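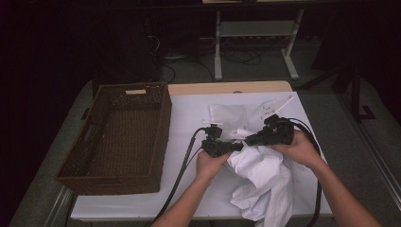

Fig. 3. Cloth held between the jaws of the left and right grippers, with the basket on the left of the paper.

Section 4: Recording the cloth task

Reading time: 3 minutes

This section applies to members of the Olcombe Robotics Club who have completed the safety talk and Section 3 (Starting the recorder). Members work in pairs, with one handling the grippers and the other keeping the log.

4.1 Preparing the table

1. Cover the table top with a sheet of white paper. Smooth out any creases.
2. Place the empty basket on the paper, to the left of the working area. It may stand at an angle.
3. Drop the cloth in the middle of the paper. Do not fold or flatten it beforehand.
4. Lead each gripper cable away from the cloth and over the side of the table nearest the operator.

CAUTION: Do not step between the table and the stand while cables are on the floor.

4.2 Carrying out a run

1. Take one gripper in each hand and close the jaws fully once. The Avton software should show a reading of 140 for each side. If it does not, repeat the check in Section 3.
2. Wait for the log keeper to call the run number.
3. Pinch a fold of the cloth with both grippers, jaws facing each other.
4. Lift, open out and fold the cloth in half twice.
5. Lower the folded cloth into the basket and release both jaws.
6. Hold still until the log keeper calls "stop".

Note: Fingers must remain on the handles throughout. A run in which the cloth is touched by hand is to be marked "void" and kept.

4.3 Saving the run

1. Save under the team name (Shen or Grekero) followed by the run number.
2. Enter the same number on the paper log.
3. Check that the file is listed before starting the next run.

Each team is to submit 171 runs for the club competition. Void runs do not count towards this figure.

Revised October 2, 2021

38 shares | 3 comments

Comments

Is the limit on file names still in force? Ours were rejected in September.

Step 5 of 4.2 is the hard one. Let go with the left first.

Could the log sheet be added as a download, please? The link in Section 3 goes to the old one.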